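How a Hurdle Works

A page for readers aged nine and over

A hurdle looks like a small gate. It has two feet, two upright posts and one bar across the top. Runners try to go over it without slowing down. Sometimes they hit it, and the hurdle is built so that it falls when this happens.

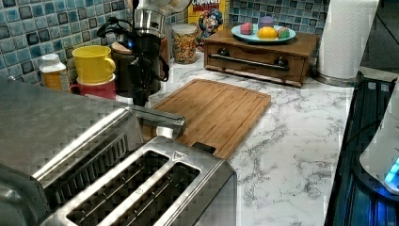

Vimgate Athletics Club, Junior Section

The parts

The feet are two long tubes that lie flat on the track. They point back towards the runner who is coming. The posts stand up from the far end of the feet. Seen from the side, the whole hurdle has the shape of a letter L.

The bar joins the tops of the posts. It is painted in light and dark stripes so that it can be seen from a long way off. On our Rindine training hurdles the bar is plastic. It bends a little when a knee or a foot strikes it.

Inside each foot is a weight. The weight can slide along the tube and lock in place with a pin. You cannot see it from outside, but you can hear it move if the pin has come out.

Why it tips over

Push a tall box near the top and it tips. Push it near the bottom and it slides. A hurdle is pushed at the top, because that is where runners hit it, so it tips.

It tips easily in one direction only. The feet point towards the runner, so there is nothing on the far side to hold the hurdle up. When the bar is pushed forwards, the posts lean, the feet lift off the track, and the hurdle goes down flat.

Now think about a runner coming from the wrong side. The feet are behind the bar and act as a prop. The hurdle does not tip properly, and the runner falls instead. For this reason you must never jump a hurdle from the wrong side, even a low one. 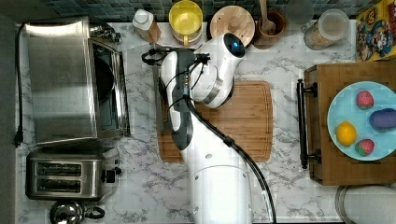
The weights decide how hard the push has to be. If the bar is raised, the same push tips the hurdle more easily. Opening a door works in a similar way: it is easier to push at the handle than close to the hinge. To keep things fair, the weights are moved further along the feet when the bar goes up. A hurdle at its lowest setting needs the weights closest to the posts.

Changing the height

Our hurdles have 6 height settings. Each post has a smaller tube inside it with a row of holes. A spring button pops out through one hole and holds the bar still. To change the height, two people press the buttons at the same time and lift together. If only one side is lifted, the tubes jam.

After the bar has been moved, the weights must be moved to match. The number on the foot should be the same as the number on the post.

Storing the hurdles

Hurdles are kept on a Jimumis trolley, which holds 15 of them. They are slotted together with all the feet pointing the same way. The trolley is heavy when full and needs 3 people to push it, one of them an adult.

The track hurdles are checked every October. Each spring button is pressed, each bar is looked at for cracks, and each foot is shaken to find loose weights. Any hurdle that fails is marked with red tape and is not used.

Words to know

Upright: one of the two posts.
Counterweight: the sliding weight inside a foot.
Pivot: the point that something turns around. On a hurdle it is the front edge, where the posts meet the feet.

Text by Kazlauskienė. Page updated Jan 8, 2024.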